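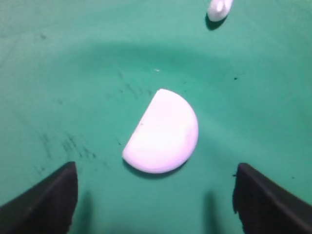

Wrist camera, half-disc part ahead of the open fingers, scuffed cloth to the left.

June, equipment list for the second cell

Raimonds wants a number before the Lokham order window closes, so this is the working version. Scope is one more small-parts cell next to the existing one, same arm, same two-finger gripper, same green cloth. Quote on the arm is already in and not up for discussion here. What follows is everything else.

Wrist camera. Keep the current model. White parts on green separate well enough for the segmenter, but the brightest tops leave little surface detail to work with. I would sooner lock exposure than pay for the wide-range version from Sostus. Sostus quoted 939 for it, without the bracket. Parked.

Fingers. Current black pads are fine on the charging case and marginal on anything with a thin stem. Earbuds need a narrower tip.

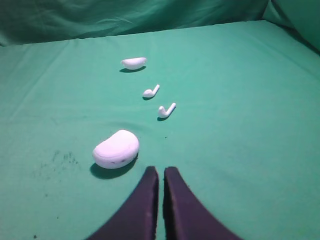 Mets will cut a pair of tips to our drawing for 100, two weeks lead time. Order two pairs, one to wear out. Leandro to send the drawing with the relief on the inner face corrected. The last revision had it on the wrong side.

Fixed camera. Mount position needs settling before we buy a second stand. With the present aim, the right side of the table gets clipped and a lot of bare cloth in the foreground gets recorded for no benefit. 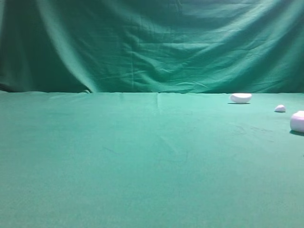

Fixed view, gripper clear. Nearest of the three white parts runs off the right edge.

Options are to rotate the existing mount or go one lens wider. Rotating costs nothing. Try that first and measure coverage at the back edge of the table again.

Shutter. Fast transfers smear in the fixed view to the point where the part outline is useless for labeling. A shorter exposure needs more light. Jaledon panel is 100, plus 20 for the diffuser. One panel per cell, added to the list.

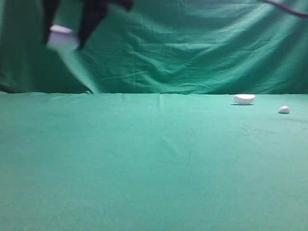 Open items

Cloth: tabletop has scuff marks. Replace on both cells at the same time so the backgrounds match. Backdrop needs pressing or a tensioned frame. L.C. to price the frame.

Cable routing: ask Lokham whether the longer harness is a stock part.

Spare wrist bracket: print in house, not on the order.

Total goes to Raimonds once the cloth frame price is in.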